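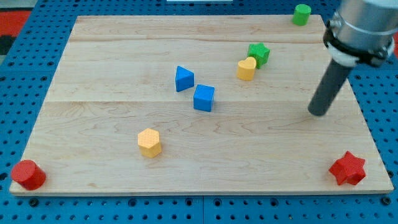 Murray Merrick wrote in to ask whether the colors could be bought separately, as he only wants the yellow and the green. They can't. The Fairweather shapes come as a mixed set, and we don't split them.

The gallery went up in October and was last changed Feb 13, 2022. It covers the small wooden shapes we keep at Litby, with a note or two on each kind.

Set laid out on a maple-grain board. Red, yellow, green and blue, with a yellow heart up against the green star. The six-pointed star is the red one, in the lower right corner.

Cylinders: one green, standing, and one red on its side at the lower left. They roll when they are tipped over, so use them on a rug or on a table with a lip.

The blue cube and the blue triangular prism are near the middle. Most children start with the cube. The prism makes a good roof.

Yellow hexagonal prism. It stands well on end, and you can set a second block on top of it.

Sizes vary a little from one set to the next. Wipe the blocks with a damp cloth and let them dry before they go back in the bag. Don't soak them.

Sets are lent for 28 days, 2 sets to a family. If a piece goes missing, tell us the shape and the color and we will look for a match in the spares drawer.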